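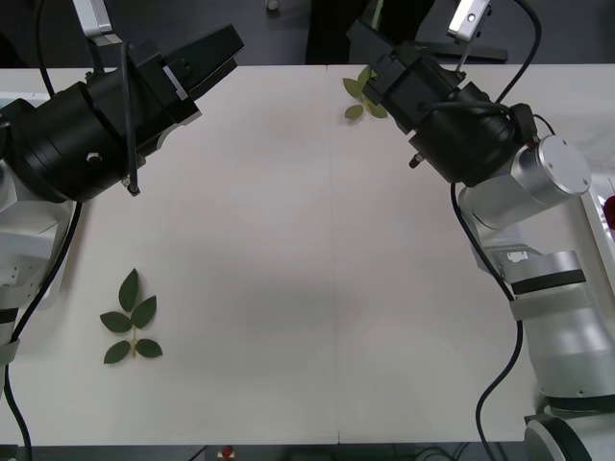 The Dresside two-arm bench, with two leafy sprigs on the table.

Dresside Two-Arm Bench

Print this page | E-mail this page

I get the same question every time I mention the Dresside to anyone who runs a shop: can it do the chores yet? My answer is "some of them, slowly," and I'd sooner you heard that before you buy one than after!

You get two arms, a black gripper on each, and a plain pale tabletop for them to share. I sell it mostly to small workshops and to a few florists (the folks at Chin have been at it with cut greenery for 7 months now). Greenery is a tough one. A sprig is light, it lies flat, the stem is thin and the leaves stick out sideways, so a gripper with flat fingers has to come in at just the right spot. My own hands do it without me thinking - the arms need a lot of practice runs.

So what's it good for today? Picking stems up one at a time and laying them in a tray, if you spread them out first. Moving small boxes. Wiping down a counter, sort of. I wouldn't ask it to tie a bouquet, and I wouldn't leave it alone with a pile of laundry. Folding a towel takes it so long that I usually go make coffee.

We ran 500 picks with mixed leaves back in November and the dark, stiff ones went much better than the soft ones. Stems lying on top of each other were a mess, and I still sort those by hand.

What comes with it:
Arms: 2, with grippers fitted
Tabletop: two panels, off-white
Software: Jivovia, with 2 seats included
Warranty: through Wedero, parts and labor

Give yourself a free afternoon for setup and keep the cables clear of the elbows (I learned that one the hard way). Lighter sprigs can be hard to pick out on a pale top, so if you work with those, ask me about the darker mat - it costs extra and I think it's worth it.

Print this page | E-mail this page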